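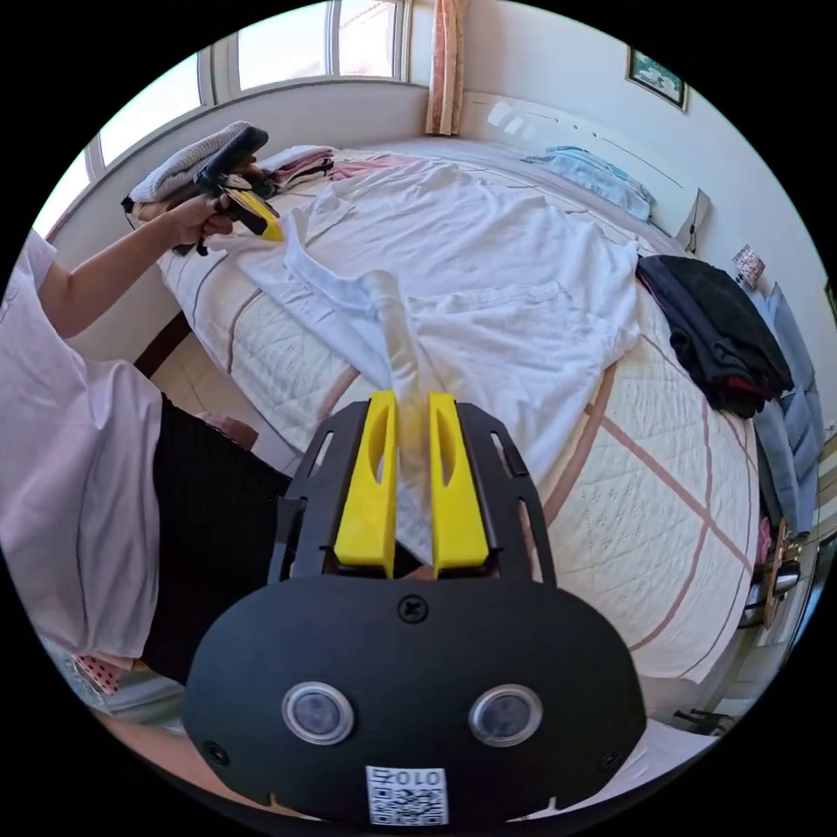

Hand-held grippers with yellow fingers, one of them closed on a shirt sleeve.

The fingers are the first thing to wear on a hand-held gripper and the last thing anyone writes down. I think that order should be reversed. At Cullinane we kept a careful log for the housing screws and the lenses, and the finger pairs were changed when someone complained. That is a poor rule for a tool that spends its day pinching cloth.

Laundry work hides the fault. A worn pair will still hold a gathered sleeve, where there is plenty of fabric to close on. It lets go at a single layer, such as a shirt tail, and the operator squeezes harder without noticing. The extra squeeze then goes into the recording, and whatever is trained on it learns the squeeze too.

My proposal is to change both fingers every 500 grasps on heavy cloth and every 1000 on light cloth, as a pair, whatever they look like. Róisín Kinsella, who runs the bench at Dutdale, calls this wasteful. She inspects the inner faces every 8 hours and swaps on sight. Her method costs less in parts, and in her hands it works. It depends on her eye, though, and the October handover at Dimdale showed me how far two people can differ on what counts as worn.

The lenses deserve the same treatment. Wipe them before each session with a dry cloth – lint from cotton builds up faster than most people expect – and check that the housing screws are snug while the tool is in your hand. Tarcísio Evangelista allows 2 minutes per gripper for this. I would allow more for a tool that has just had its fingers changed, and I would zero the opening width again before the first garment.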